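Teaching the Bin Task by Hand
Periklis Antoniadis
September

Use this section after the hand-held gripper has been paired with the Praltix recorder and the camera has passed its focus check. It covers recording demonstrations of one task, moving a bin by its side handle. Cleaning up the recordings and sending them to training are covered in the Fostero section.

Set up the table

1. Clear the table and wipe it down. Crumbs and tape residue catch under the bin and change how it slides.

2. Set the bin on the table with one long side facing the operator. Start with an empty bin. Loaded bins are a separate task and need their own task name.

3. Check that the handle opening is clear on both sides of the wall. Leave the product label where it is. If you peel it off halfway through a set, the first recordings and the last ones will show two different bins.

4. Open the gripper fully and look at both fingers. Scuffs and pale scratches on the finger blocks are normal. Replace a block if it is chipped along the inner face or if it moves when you push it with your thumb.

5. Tighten the finger screws by hand with the short driver.

Caution: Do not use a power driver on the finger screws. The brass inserts in the mount can spin loose, and the mount then has to be replaced.

Record a demonstration

6. Start the recorder and wait for the steady tone. Choose the task name from the list. Do not type a new one, even if the spelling in the list looks wrong.

7. Hold the gripper in one hand, fingers wide open, and bring it in low toward the long side of the bin. Keep the handle opening in the camera view on the way in. Before you close on anything, hold still long enough to get a clear view of the rim, the handle and the near corner together. One finger will be much closer to the bin than the other at this point.
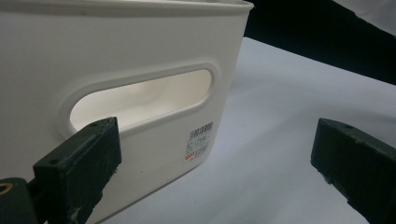
8. Move in so that one finger can pass through the handle opening and the other stays outside the wall. If you touch the molded border on the way, back off a little and try again without stopping the recording. Small corrections are useful to the robot. Long pauses are not, so if you need to think, stop and start over.

9. Close the gripper on the wall. Squeeze until the trigger stops moving, then ease off slightly.

10. Slide the bin to the target mark at a steady pace. Do not lift it. Your free hand stays off the bin and out of view the whole time.

11. Open the fingers fully, back straight out, and press Stop.

12. Mark the recording Keep or Discard before you start another. The recorder will let you skip this step, but unmarked recordings are left out of the export.

Note: Discard any recording in which the bin tips, the gripper slips off the wall, or the camera loses tracking (double beep). Do not discard a recording for looking clumsy if the bin ended up on the mark.

How many to record

A full set for one bin is 100 kept demonstrations. Record them in groups of 5, and after each group move the bin to a new start position and turn it a little. Take a break when your wrist gets tired — the approach angle drifts well before most people notice it.

Change operators at least once during a set. Operators differ in height and reach, and a robot trained on one person tends to copy that person's approach even where it does not suit the arm.

Checking with the arm

Once the first model is loaded on the Liapis arm, run it 8 times from start positions you used in the set. Stand outside the marked area and keep the stop button in your hand.

If the arm reaches the handle but closes too early, record more demonstrations with a slow final approach. If it goes to the corner of the bin instead of the handle, look through the set for recordings where the handle was out of view and discard them.

Caution: The wrist joint on the Liapis arm can turn up to 270 degrees on its way back to the rest position. Keep cables and sleeves clear of it.

To correct the arm during a run, switch to Remote on the Grusby controller and guide it through the rest of the move. The recorder saves the corrected part under the same task name with the letter R added. Count these separately. They do not go toward the full set.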